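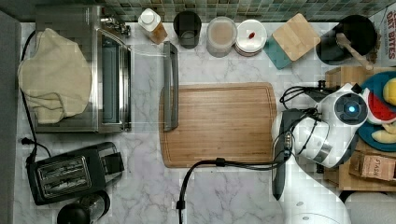 # Looking After a Robot Arm

A robot arm needs care, the same way a bike does. Screws work loose. Dust gets into places where it shouldn't be. Cables rub against things. If a person doesn't check these parts, the arm will start to miss what it reaches for, and one day it may stop.

The arm in this explainer works at a kitchen counter in the Van Dusen building in Umside. Triin Kazlauskienė takes care of it. Her job title is robot technician. She learned to fix washing machines first and moved on to robots later.

## The parts of the arm

Put your hand flat on a table and think about how your own arm is built. You have a shoulder, an elbow, and a wrist. A robot arm has joints too. Inside each joint is a motor that turns it, and a sensor that tells the computer how far it has turned.

At the end of the arm is the **gripper**. It does the job of a hand. The gripper on this arm has two fingers, and they are dark and angular. Two fingers are enough to pick up a spoon or hold the edge of a box. They are not much good for tying shoes.

**Cables** run along the arm. Some bring electricity. Others carry messages back and forth between the gripper and the computer. You can see loops in them. A loop is spare cable, and the arm uses it up when it stretches or twists. With no spare cable, the first big stretch would pull out a plug.

## Before any work starts

Triin has a rule that she never breaks: power off first. She presses the stop button, turns off the main switch, and puts a small lock on the switch. The key goes in her pocket. Now the arm can't be turned on while her fingers are near it.

Then she waits 4 minutes. Some electricity stays in the parts for a short time after the switch is off, and it has to drain away.

Children who visit Van Dusen stay behind a yellow line on the floor, even when the lock is on. So do most of the grown-ups.

## The regular check

The arm gets its check after every 240 hours of work. Triin follows a printed list. It goes like this:

1. Wipe the outside of the arm with a dry cloth.
2. Look at every cable from end to end. Feel for flat spots and cuts.
3. Clean the vents with a soft brush. Air goes through them to cool the parts inside.
4. Try each screw on the gripper with a small wrench. If it turns, tighten it.
5. Look at the fingertips. Worn tips let things slip.
6. Move each joint slowly by hand and listen.

Step 6 takes the longest. A healthy joint is quiet. A joint that clicks or grinds goes in the logbook, and Triin opens it up the same day if she can.
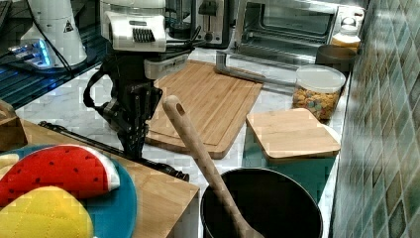
**UMSIDE, December** — The kitchen counter has plenty for an arm to reach for: a big bamboo cutting board, a black pot with a long wooden spoon in it, and a clear container of colorful cereal. There is also a plush watermelon slice on a teal plate. Soft things like the watermelon are harder for a gripper than they look. Squeeze one and it changes shape.

This month the arm had a problem. When it was told to close on the handle of the spoon, it closed a little to the left of it. It did so again and again, always by the same amount. Nima Nouri, who writes the computer programs, looked through his code and found no mistake. Triin checked the screws, and they were tight.

The answer was in the wrist. One joint had lost track of where zero was.

## What does "zero" mean for a joint?

Think of a kitchen scale. Before you weigh flour, the scale has to say 0. If it says 5 when it is empty, every number after that will be wrong by 5.

A joint works in the same way. It measures every turn from one starting place, called zero. If zero is off by a tiny bit at the wrist, the fingertips end up in the wrong spot.

Setting zero again is called **calibration**. Triin moved the joint until two small marks on it lined up. Then Nima told the computer, "This is zero." They tested it by sending the gripper to the same point 123 times and measuring where it stopped each time.

The logbook for the arm is a green binder. Under the name of each job, Triin writes the hours the arm has worked in its life. For the wrist job she wrote 2,066.

## Words to know

**Gripper:** the part of a robot that holds things.

**Joint:** a place where the arm bends or turns.

**Sensor:** a part that measures something, such as how far a joint has turned.

**Calibration:** setting a machine so that its measurements are right.

## Try it at home

Close one eye and touch the tip of a pencil standing in a cup. Now do it while looking through the bottom of a clear glass. Did your finger go to the right place? Try a few more times and see if you get closer.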